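Sorting out the odds and ends, Sasden style

I have just moved house (well, moved the contents of one shed into a smaller shed, which felt like the same amount of work) and it has forced me to deal with the screws, hooks, fuses, buttons and picture pins I've been hoarding in jam jars for years. When I tipped the lot out on an old sheet there were 241 screws alone, and that was before I found the second biscuit tin. So these are my tips, in the order I wish I'd done them.

Tip everything out first

All of it, every tin and jar, on to a sheet or a big tray. Do it in the morning when the light's good. Have a magnet handy for the fiddly steel bits, and a mug for anything you don't recognise. Mine had a brass thing in it that still hasn't been claimed by any appliance in the house.

Sort by job and forget about size

I used to sort screws by length and could never find what I wanted. Now I go by what I'm doing: hanging pictures, fixing the fence, mending a plug, sewing on a button. You want wall plugs next to the screws that go in them, don't you? Sizes can be sorted out inside each drawer with little bags if you're that way inclined.

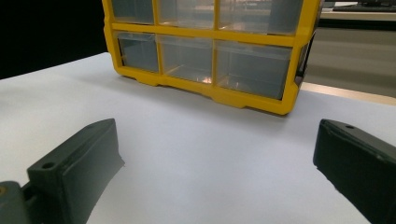
Give the long things the wide drawers

Cable ties, drill bits, pencils and those long hinge pins never lie flat in a narrow drawer, so they get first pick of anything with a bit of width. Washers and panel pins will go anywhere. Put the heaviest stuff at the bottom too – I had a small cabinet come down on my foot one December and I've been careful ever since.

Clear fronts are worth paying for. I had a lovely old set of wooden drawers from the Villca market and spent half my life opening the wrong one.
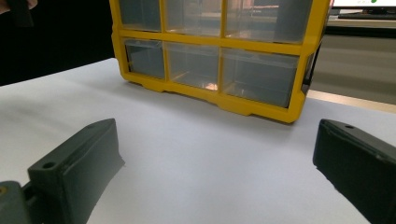

I do still label them, mind. A strip of masking tape and a laundry pen does the job, and it peels off without a fight if you change your mind inside a month or so. Leave it on all summer in a hot shed and you'll be scraping. Write the label before you stick it on, as the pen skids on a curved front.

If a drawer sticks, wash it in warm soapy water, dry it properly and rub a candle stub along the runners. I've tried spray oil and it collected every speck of sawdust in Sasden.

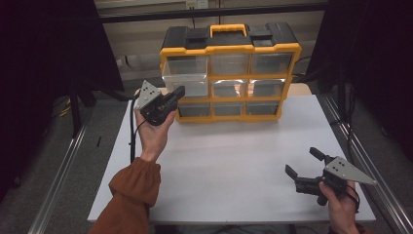
Don't fill them to the top

Two thirds full is plenty. Any more and you can't get your fingers in, and the one screw standing on end jams the whole thing shut. Overflow goes in a lidded tub on a high shelf, with the same label as the drawer it belongs to.

Keep one drawer spare

There's always something new – curtain hooks, in my case, 282 of them in a bag I got for next to nothing. If you've a spare drawer they have somewhere to go straight away, instead of sitting on the windowsill until Easter.

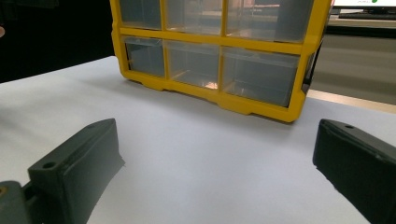
Clear drawers in a yellow frame.

Once a year I go through the lot and throw out anything rusty or bent. Takes an hour with the radio on. Rusty screws go in the metal bin at the tip, and odd buttons go to the playgroup for sticking on things.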